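4.3 Setting up the bowl board

The Minix quick-start card says the cell is ready to run out of the box. Treat that with caution. Ours at Clerkareck was not, and the steps below assume yours isn't either.

1. Switch the arm off at the stand before touching the board.
2. Lay the cloth over the board and pull it as flat as you can. The card asks for "no creases". We have never managed it, and small ones do no harm.
3. Set the bowls out with a different colour in each position. Keep the small items towards the front.
4. Power up, set the speed to 18 per cent and send the gripper to the far left bowl.
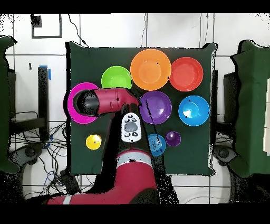 Photo: Skamton workshop, Clerkareck

5. Check that the gripper stops above the rim. If it touches, raise the hover height to 80 mm and try again.
6. Repeat for each bowl. Do not trust the self-test, which passes even with a bowl missing.

CAUTION: Keep hands off the board while the arm is live, whatever the status light says.

Note: The arm throws a heavy shadow over the lower middle of the board. Ağca's leaflet claims the vision software ignores it. Test a small cup there - and a ball as well - before you believe this.

Recheck the hover height every 50 hours. The leaflet says 800, a figure we would not rely on.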